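Sunday, February 24, 2019

Rain until lunch, then dry with a light wind from the west. Shed door kept shut all day. The heater was on before breakfast and the air inside had leveled off by mid-morning, so I went ahead with the flatting I had planned for yesterday.

Dandidora is still upside down on the trestles. The last coat of topcoat on the port side has now had a full week. Fingernail test behind the transom left no mark. The starboard side is a day behind it and did take a very faint mark near the chine, so starboard waits until next weekend.

Port side, wet, 1000 grit on the long rubber block. Bucket of clean water with a small squirt of dish soap. Strokes fore and aft only. I had been working in diagonal passes on the test panel and the scratches showed up at the low angle of the lamp, even after the finer paper, so diagonal passes are out for the hull. Wiped down with a squeegee after each section and looked for shiny spots. Most of the orange peel came off evenly. There is a low area just aft of the daggerboard case, long and narrow, where the block bridges across and the gloss stays. I left it. Chasing it with a soft pad would go through the topcoat on the high edges before the low part came flat, and the low part is under the waterline.

One rub-through, on the edge of the transom where it meets the bottom panel. Primer visible as a pale line. Touched in with a small brush at the end of the day from the tin that was already open. I should have taped that edge first, as I did on the bow. Tape put on the matching starboard edge now so it isn't forgotten.

Changed to 2000 after lunch. Used far less paper than I expected, and the sheets I had pre-soaked overnight cut better than the ones dipped just before use. The backing stays flexible and doesn't crease at the corners of the block. Will soak all of them from now on. The water needs changing more often with the fine paper, as one grain left from the coarser grade puts a scratch in the length of a panel. I got one such scratch and spent a long time getting it out.

Did not start on the compound. The Guillot leaflet says the surface should be fully dry with no soap residue, and I rinsed only once. Rinse again next time, dry with the lint-free cloth, then compound by hand on the transom as a trial before using the machine anywhere.

Rudder. The new bushes from the chandler in Galham are slightly over size on the outside. They go in by hand for half their length and then stop. I would sooner ease the fitting than the bush, but the fitting is stainless and the bush is plastic, so the bush loses. Spun one on a bolt in the drill and took it down with fine paper until it pushed in with the thumb. No play side to side. The pintle turns freely in it. Second one done the same way. Neither is glued. The old ones weren't either and they lasted.

Mast step. Filled the 2 old screw holes with thickened epoxy last Sunday and today it was hard right through. Drilled pilot holes with the tape flag on the bit and dry-fitted the step. It sits a hair proud at the front. Either there is a lump of filler under it or the plate is bent. Checked the plate on the glass and it rocks, so it's the plate. Needs to go in the vise between two pieces of hardwood.

Halyard. Measured the old one again and got the same figure as before, 19 feet, plus the tail. Not ordering until the mast has been up once with the old line in it, in case the sheave also has to be changed and the new one takes a thinner rope.

Farnwood have sent the mooring form. The launch date box has to be filled in and the choices run from April. I left it blank for now. The club slip is out of use at the lowest tides and I need to look at the table first. Last season ran to the end of September and I would take the same again.

Stopped when the light went. Heater off, lids on, wet paper hung over the line to dry.

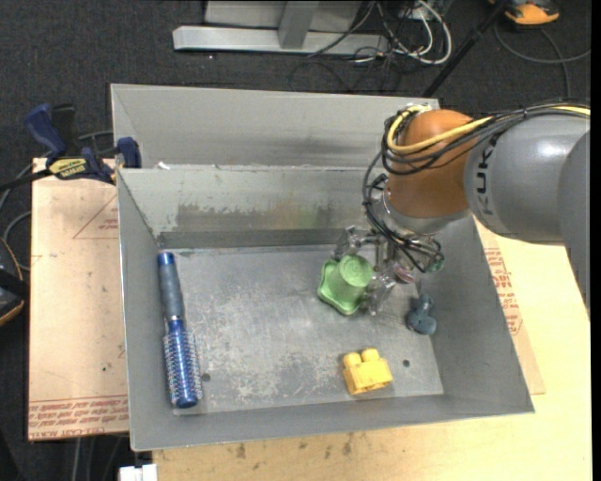 Indoors

Looked in the house for something to mix small amounts of filler in. The green toy cup has a wavy rim, which is no use for scraping a stick clean against, and the base is ridged. Yogurt pots are better. Rinsed three and left them by the back door to go out to the shed.

To bring next time: masking tape, the lint-free cloths, hardwood offcuts for the vise, tide table.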